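**Teleoperation Demonstrators, Gear Assembly Task — Stitbridge**

Posted Monday, February 5, 2018

Lunex is recruiting operators to demonstrate contact-rich assembly by remote control. Each session consists of repeated trials with two blue plastic spur gears on a metal mount. The arm is driven from a separate desk; operators work from a fixed camera view and a wrist view. 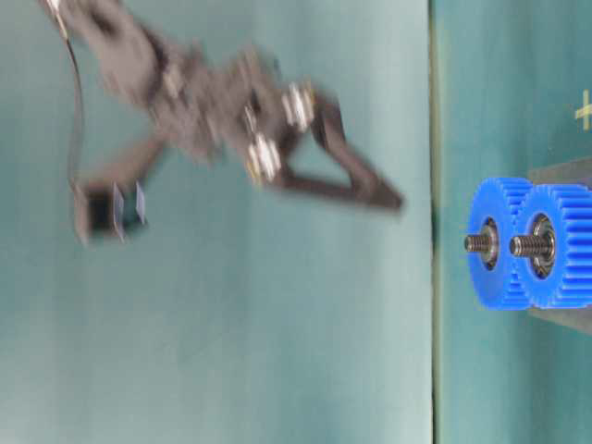
*Fixed view. Arm at left, gears and threaded studs at right.*

**Duties**

- Guide the gripper to the hub of the assigned gear.
- Complete or abort each trial according to the protocol sheet.
- Mark failed grasps and jammed teeth in the log before resetting.
- Repeat selected trials by hand guiding, with the arm in compliant mode.

Most errors occur in the last stretch of the approach, where finger alignment has to be judged from the wrist view alone.

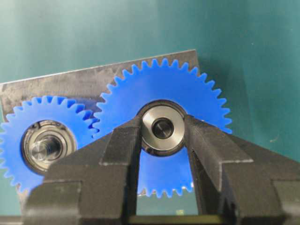
*Wrist view. Fingers on either side of the larger gear's hub.*

**Requirements**

- Age 18 or over, with normal or corrected vision.
- Steady use of both hands for sessions of up to 3 hours.
- Prior teleoperation, CNC or bench assembly work is useful but not required.

**Terms**

Part-time, 9 sessions per operator, paid per session — aborted trials included. Training takes 30 minutes and is paid. There are 14 places. Work ends in August.

Apply in writing to Ronaldo Estrella, Lunex, Aquino Building, Stitbridge. State your available hours and which hand you write with.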